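Visit to the Gilmartin paper mill open day

The Gilmartin mill opens its doors to the public once a year, in April, and this time I managed to get a place on the morning tour. Booking is by post or telephone only and the list had closed by the time I first rang, but a cancellation came up the week before and I took it.

The mill sits at the bottom of a narrow lane, with a stone bridge just before the gate. Coaches can't get over the bridge, so anyone coming by bus should get off at the crossroads and walk down. It takes a quarter of an hour and there is no pavement for the last part. Drivers are sent to a field behind the rag store. It had rained overnight and the lower end of the field was soft, and two cars had to be pushed out at lunchtime.

We were met in the yard at half past nine by Ita Carroll, who has run the finishing room for many years. She gave us ear plugs and a short talk about keeping sleeves and scarves away from the rollers. There were 60 places across the whole day, split into small groups, and mine was a mixture of bookbinders, a printmaker, a retired couple from the next valley and a school-leaver thinking about an apprenticeship.

The tour begins in the rag store, which smells of dust and old sheets. Gilmartin still makes part of its range from cotton offcuts, mostly shirt cloth and bed linen. Buttons, zips and elastic have to come out by hand before the cloth is cut, and there was a tray of buttons by the door that visitors could help themselves to. The printmaker took a good handful. Polyester is the main nuisance these days. It doesn't break down in the beater and shows up in the finished sheet as a shiny hair, so any doubtful cloth is tested by burning a thread.

Next door is the beater room, where the cut rag is turned in water until the fibres separate. The older of the two beaters is shaped like a long bath with a wall down the middle. A heavy roll lifts the pulp over and drops it back, and a batch goes round for most of a working day. Liam Breathnach was in charge of it when we came through. He let us put our hands into a bucket of pulp from early in the beating and then one from late on. The first felt like wet cotton wool and the second like thin porridge. He said that a longer beating gives a harder, crisper sheet, and a short one gives something soft that will take a heavy plate in an etching press.

The vat room was the part most people had come for. Corina Danzer makes all the handmade sheets and she worked steadily while we watched, dipping the mould, bringing it up level, and giving it one shake forwards and one sideways. She then passed it along to be turned out on to felt. She told us she had trained at Brotamier, a smaller mill that has since closed, and that she still has to stop herself using its shake, which was quicker. Visitors were allowed to try a small mould at a second vat. My first sheet had a hole in it and my second was twice as thick at one end as the other. It was put on the pile with the rest and I was told I could have it posted on.

After pressing, the sheets go up to the drying loft. It runs the whole length of the building and has slatted shutters on both sides, which are opened or closed depending on the wind. The paper hangs over ropes in small groups of sheets, known as spurs. The stairs up are steep and there is no lift, although a short film of the loft is shown in the tea room for anyone who can't manage them.

The last stop was the sizing and finishing room. Gelatine sizing is still done here for watercolour paper, and the smell is quite strong – a bit like a glue pot. Once sized and dried again, each sheet is held up to the window and checked on both sides. Ita Carroll can sort a stack at a speed I found hard to follow. Rejects go back to the beater, apart from the slightly marked ones, which are sold by weight in the shop.

Tea was served in the old counting house. There was soup as well, and a very good fruit loaf. Caoimhe Duggan gave a talk there at noon about watermarks, with examples laid out on a light table. The oldest was a plain pair of initials bent in wire. She explained how the wire is sewn on to the mould cover, and how a worn mark slowly shifts out of shape over the years, which can help to date a letter or a drawing. I would have liked longer for questions, but the afternoon groups were already waiting outside.

The shop takes cards. I bought a packet of seconds and a small notebook. Prices have gone up since my last order, and the heaviest weight was sold out before midday, so go early if you want it.

The afternoon tour leaves at two and follows the same route. Tickets for next year go on sale in the new year, and the mill asks for sturdy shoes and no dogs.

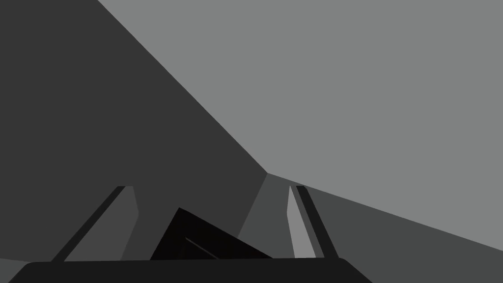

Grey on grey, with a long diagonal edge.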